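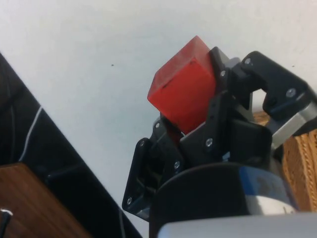
Red cube in a two-camera setup, wrist view.

Print this page
E-mail this article

Jarnach is a grasp planner with a perception front end, sold as one package by Lendurier. It takes a wrist stream and a fixed stream and returns ranked grasp poses. We ran release 35 on cube-to-basket tasks for most of July.

Calibration is the best part. The hand-eye routine wants 35 poses and writes a plain text file that other tools can read. The planner is less even. Over 500 planning requests it returned a usable pose on 373, and most of the misses were timeouts at the default limit of 1,000 samples. Raising the limit helps – at a cost in cycle time.
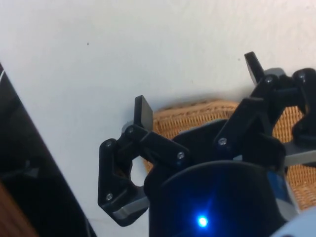 Othmane Amrani
Software Reviewer

The wrist segmenter has trouble with woven surfaces. Wicker behind the fingers gets merged into the gripper mask unless the self-filter is loaded from an accurate hand model. The importer accepts that model but drops joint limits without a warning. Check them by hand. 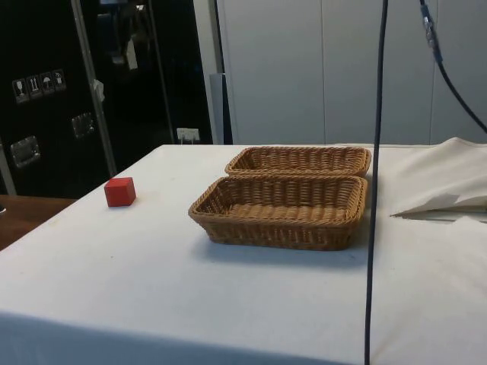
Sachiko Tanabe wrote in to say that the fixed-view detector gave her no trouble with small cubes on white cloth, but that she moved back to Ashour for its log replay. Jarnach can record a session and cannot step through it – a serious gap when tuning a planner.

Buy it for the calibration. Wait a release for the rest.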